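How to track down a hand that stops halfway through a grab

If you run a robot with multi-fingered hands, sooner or later one of them is going to freeze on you in the middle of a grab. Ours did it on the bottle job. Right hand only, error 54, fingers stuck wherever they happened to be!

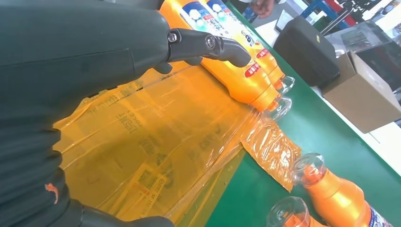
Orange bottles, and yellow film on the green board.
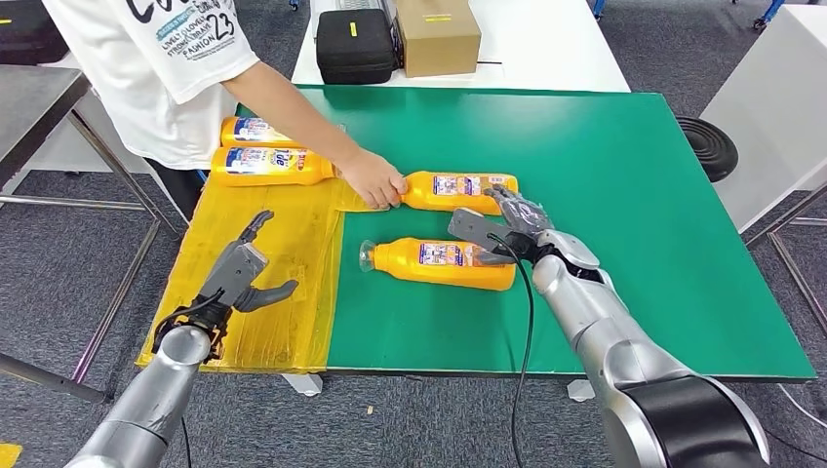 So, first thing: hit the stop before you reach in. I mean the real stop button, not pause in the software (a paused hand can still close on you, and Thaís Xavier has the bruise to prove it). Wait for the drive light to go out.

Next, open the log and scroll back to the last good grab. You want the finger current. Ours normally sits near the bottom of the graph, and right before the fault it shot up to 333 and stayed there. That usually means a finger is pushing on something it can't move, or the hand thinks it is.

Now check the cable at the wrist. Wiggle it gently with the power off and look for a plug that has backed out. I skipped this step and lost 2 evenings recalibrating fingers that were perfectly fine. Grr.

If the cable's good, power up with no bottle in reach and run each finger open and closed at the slowest speed. Josué Conceição likes 4 rounds per finger, and I've come around to his way. A sticky one shows up fast.

Our trouble was the plug. I reseated it, added a strain clip, and error 54 hasn't come back so far. Write down which finger faulted before you clear the log, though, or you'll be guessing next time.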